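Project report, group 4: teaching a gripper to tidy a shelf by remote control
Module: Practical Robotics
Handed in June 18, 2022

1. What we set out to do

The brief was to pick a household task and show it to the robot by hand or by remote, then train on what we recorded and see how much of it came back. We picked tidying a shelf. Sounds easy. Our project name is Perron and it's in all the file names, so if you open the shared folder that's what to look for.

First plan was to do everything by hand guiding, i.e. grab the arm and pull it through the motion. Second plan, from May onwards, was remote control with the Nustier handset. Most of this report is about the second plan as the first did not go well.

2. Hand guiding (short version)

Heavy. The arm does go limp when you hold the button but you still have to push it, and the wrist lags behind the elbow. Also your own hand ends up in the wrist camera view in nearly every recording, so the model gets to see a hand that won't be there later on. We made 15 of these and kept none for training. They are in the folder under "old".

One useful thing came out of it — we learned how the arm likes to approach a shelf. Low and straight in, fingers open early. If you come in from above, the wrist gets too close to the shelf board and you have to back out and start over.

3. Remote control set-up

One person on the handset, one person at the shelf resetting the things between goes, one writing the log. We swapped every 20 recordings because the thumb gets tired and the driving gets sloppy. You can see the sloppy ones in the data, the path wobbles just before the grasp.

The driver only gets the wrist view on a laptop. We argued about this. It is much easier to stand next to the shelf and look, but then you are using information the model won't have, and it shows: you drive confidently to something which is half hidden from the camera. So, laptop only, back turned to the shelf.

Recording goes through Urora, which saves the picture, the joint positions and how far the fingers are open. Start and stop are on the handset. Forgetting to press stop was our most common mistake by far.
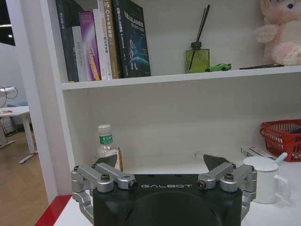 Fig. 1. Wrist view with fingers open, left finger in front of the water bottle.

4. The objects

We wanted a shelf that looked lived in, so books and a toy car on the upper level, bottle, mug and red basket lower down. The targets were the bottle, the mug and the car. Everything else was only there to be left alone.

Bottle: the best one. Upright, decent width, label gives you something to aim at even though the plastic is clear.

Mug: harder then we thought. The handle decides which way you can come in, and there is a spoon in it with the handle sticking out from under the lid. If a finger catches the spoon the lid moves. We told drivers to aim for the body of the mug and keep off the handle side.

Toy car: small and it rolls. Green at least, so easy to find on the screen.

Clear things against the white shelf are a problem in general. On the laptop screen they nearly disappear. We should of put a coloured sheet behind, but by the time we noticed we had too many recordings to change the background.

5. Results

We trained once on the bottle recordings and once on everything together. Each model then got 30 tries on the real arm, same shelf, objects moved a bit each time.

Bottle only model: fine on most tries. When it failed it stopped short and closed the fingers on nothing, then lifted anyway.
All objects model: worse on the bottle, poor on the mug, hopeless on the car. It tends to drift towards where the bottle normally stands, whatever it is meant to be fetching.

Our guess is the mix. There are far more bottle recordings than car ones, as the bottle was quicker to do and we were behind.

6. What we'd change

- Same number of recordings per object, decided before starting
- Throw out bad goes on the day, not two weeks later. Going through almost 1,000 short clips at the end was grim
- Slower driving in the last bit before the grasp
- Something behind the clear objects
- Try the Estau controller if the lab gets it back, the fingers can be set to half open on that one and the Nustier only really does open and shut

Still missing from this version: the finger opening plots (section 5) and the log sheets. Will upload both with the code.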